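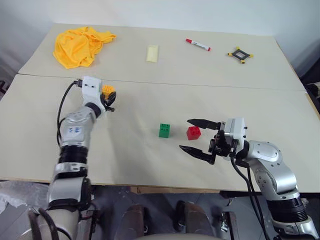

Fig. 2 – Two tables pushed together, with the yellow cloth, sponge and marker toward the wall and the green and red bricks up front.

Setting up your Nirkilberg sorting table

I've set this table up more times than I can remember, and it goes fastest if you do the furniture first and the small stuff last. Give yourself an evening, put some music on, and don't open the brick bag yet!

1. Pick a spot along a plain wall. You want at least 60 cm of free floor in front so you can stand and work without bumping into things.

2. Push the back table up to the wall, then bring the front one in until the long edges meet. Run your palm over the seam. If you feel a step, turn the leveling feet on the lower table (a half turn at a time, they're touchier than they look).

3. Wipe both tops with a barely damp cloth. Light tops like mine show every smudge, so I go over them again before each session.

Caution: no scouring pads. I tried one and the dull patch is still there.

4. Lay the helpers on the back table: cloth, sponge, marker. I like them spread out, with a bit of space between each one. Keep the cap on the marker when you set it down – ink does not come off these tops, trust me.

5. Now the front table, which is only for bricks. Start with a couple of 2x2s, studs up, and get used to the reach before you tip out more.

Note: the Bouvier tray holds around 600 small bricks. Agathe Coste fills hers right to the rim and loves it, but I'd stop well short of that if you ever plan to carry it.

6. When you're done, bricks go back in the tray first, then wipe the front table, then the back. Leave the sponge out flat to dry overnight.

If the tables drift apart after a few weeks, go back to step 2 and check the feet again.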